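Prollance Workshop, Nindanmont
Small Booth and Tabletop Inspection: Checklist with Comments
February 2023
Inspected by: Inès Picard. Reviewed by: Szabolcs Szűcs. 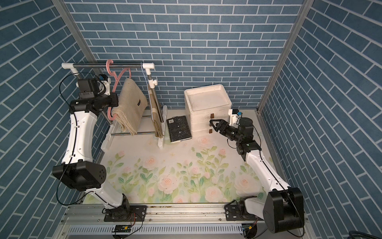 1. Walls and corner posts

1.1 Wallpaper bonded at all seams. PASS
Blue brick pattern, three walls. Pressed by hand along each seam. No lifting.

1.2 Pattern courses level on back wall. PASS
Cosmetic item. Checked with the short level.

1.3 Corner posts upright and secure. PASS WITH COMMENT
Both aluminum posts checked. Lower bracket screw on the right post took a quarter turn. Recheck at next inspection.

1.4 Post ends free of burrs. PASS
Deburred after the last report. Item can be closed.

2. Work surface

2.1 Mat flat, no curled corners. PASS WITH COMMENT
Rose-print mat, cream ground. Slight ripple felt toward the back, under 2 mm. Acceptable. Do not tape over the printed area; adhesive left residue on the previous mat.

2.2 Mat clean. PASS
Wiped with damp cloth and mild soap. No solvent. The plain area at the back shows dirt before the flowered part does and should be used as the guide for when to clean.

2.3 Surface load within limit. NOT CHECKED
Load label missing from the table underside. R. Leclerc to supply a replacement. Until then, nothing heavy is to be left on the mat overnight.

3. Clothes rack

3.1 Rack stable when pushed lightly at the top. PASS
No tipping at hand pressure.

3.2 Joints tight. PASS WITH COMMENT
One joint loose, pushed home. If it loosens again, replace the rack. Do not glue.

3.3 Load on rack. PASS
Limit is 500 g, evenly spread. Wet items are not permitted.

4. Front rail and cables

4.1 Rail fasteners tight. PASS
All accessible bolts tested with the hex key. Mounting plates included.

4.2 Rail grooves clear of debris. FAIL, CORRECTED
Lint and thread in the channel. Vacuumed during inspection. Add to monthly cleaning.

4.3 Cable tray slots unobstructed. PASS
Perforated tray below the rail. Brushed out.

4.4 Exposed circuit boards free of dust and metal scraps. PASS
Visual check only. Power off before any cleaning near the boards.

4.5 Slack cable coiled and clear of the walkway. PASS WITH COMMENT
Walkway clear. Coil to be secured with a hook-and-loop tie. Tie on order from Cordier.

5. Open actions

Replace load label (2.3). Owner: R. Leclerc.
Fit cable tie (4.5). Owner: N. Tanguy.
Recheck right post bracket (1.3). Owner: I. Picard. Due April.

Result: approved for use with the restriction in 2.3.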